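Filletti Workcell Safety
Tabletop Manipulation Cells – Periodic Inspection Checklist
Cell: Dristance 2
Inspection period: October
Result: Accepted with comments

This checklist applies to all tabletop cells operated under the Ketik handling program. Each item is marked Yes, No or N/A. An item marked No must carry a comment and an action.

Section A – Before power is applied

A1. Emergency stop reachable from the operator's seat: Yes
A2. Base clamps tight on both arms: Yes
A3. Cables routed clear of joint travel: No
Comment: One cable on the left arm can touch the second joint at full reach. Re-tie before next use.
A4. Floor marking visible on all sides: Yes
A5. Cell log present and signed for the previous shift: Yes

Section B – Arms and grippers

B1. Speed limit set to 100 mm/s for setup work: Yes
B2. Finger screws checked with torque driver: Yes
B3. Finger pads free of cuts and loose edges: Yes
Comment: Pads are due for replacement at 1,000 cycles. The log should show the running total on every page – at present it is entered only at the end of the week.
B4. Shared reach zone reviewed with both arms enabled: Yes
B5. Gripper opens on loss of enable signal: N/A
Comment: Evangelista grippers are set to hold position. See the cell risk assessment.

Section C – Work surface and objects

C1. Frame rails secure, no sharp ends exposed: Yes
C2. Drinkware used in trials is plastic: Yes
C3. Stands and hooks placed so that upright rods do not obstruct the planned path: No
Comment: Placement is left to the operator. Mark a fixed position on the tabletop.
C4. Objects not needed for the current task removed: No
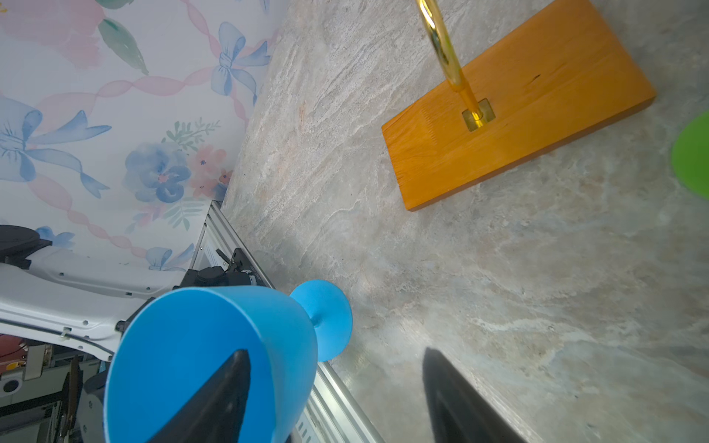
Item C2 – Blue plastic wine glass on its side at the gripper, one finger inside the bowl. Stand with metal rod at upper right.

Section D – Actions

1. Re-tie left arm cable (A3). Close before next use.
2. Enter cycle total on each log page (B3).
3. Mark stand position and clear unneeded objects (C3, C4).

All 3 actions are to be recorded in the cell log when closed. The cell may be operated at setup speed once action 1 is complete.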